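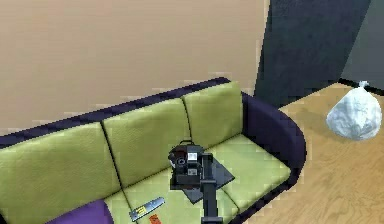
Holgate Music Club | Home Recording Group

How to Record a Band Demo in Your Living Room

A lot of our newer members ask how to get a decent demo without paying for studio time, and I always tell them the same thing: start at home! Our trio, Clarkdale, made its first four songs between a bookcase and a radiator, and I'm still fond of how they sound (the bass is a touch loud, but that was my doing).

Before you begin, turn off the fridge if it's within earshot, and set a reminder to turn it back on. Please do set the reminder.

1. Tune everybody up, then play your loudest song all the way through while someone watches the meters. Bring the levels down until nothing goes into the red, and then a hair more, as drummers always hit harder once they know it counts.

2. Record drums and bass together. Weidong Zhong likes a single microphone 11 inches above the snare and another by the kick drum, and I've never had cause to argue with him.

3. Hang a heavy quilt behind the singer. Lingyun Deng sings facing a closet full of winter coats, which works beautifully too.

4. Do three takes of each song and then stop for tea. If you're still going after 30 minutes on one verse, move along to the next tune and come back fresh.

5. Save a second copy before anyone goes home.

Mixing is a whole other evening, and Hongmei Zhong will be taking us through it in May. Bring headphones and whatever rough tracks you have, even the wobbly ones.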